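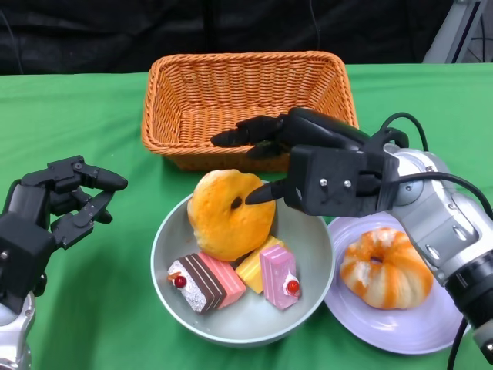 Roll and cake, basket still empty

Heltbridge Home Bakers > Bread > Day-old rolls, what do you do with them?

crumbfort
OK so I baked way too many soft rolls again (24, for a house of three) and by the next afternoon they're already kind of sad. I've been keeping them in a basket with a towel over it because that's what my grandma did. Do you all freeze right away or wait a day?

jumside_oven
Freeze the same day, as soon as they're cool all the way through. I do mine in bags of four and warm them straight from frozen, 350 for ten minutes or so. Baskets are for serving! They let all the air in.

rye_or_die
Gotta disagree. A bag on the counter makes the crust go rubbery by morning. I'd take a slightly dry roll over a leathery one any day - you can always splash it with water and stick it in the oven.

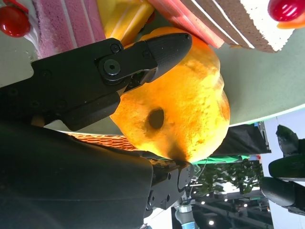
And if you're making the Zürcher rolls from the recipe section, those have enough butter that they keep till the second day easy. Mine did fine all through May and my kitchen gets warm.

crumbfort
I did make those! Maybe I underbuttered. The recipe says 36 grams and I eyeballed it, oops.

jumside_oven
Well, there's your problem lol. I still say freezer. Rye, your crust is a different animal, you bake yours almost black.

rye_or_die
Guilty. But soft rolls in the freezer pick up that smell unless you double bag, and I'm too cheap for that.

havside_hen
Bread pudding, people. Six stale rolls, four eggs, milk, sugar, and a whole lot of orange zest. Let it sit an hour before it goes in.
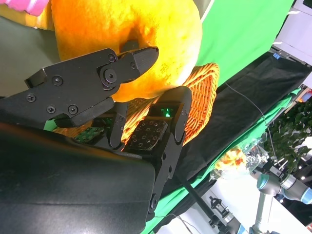
Re: Bread pudding (split from Day-old rolls)

crumbfort
Moving this over here. Hen, do you leave the crusts on?

havside_hen
Always! They get chewy on top and that's the part we fight over.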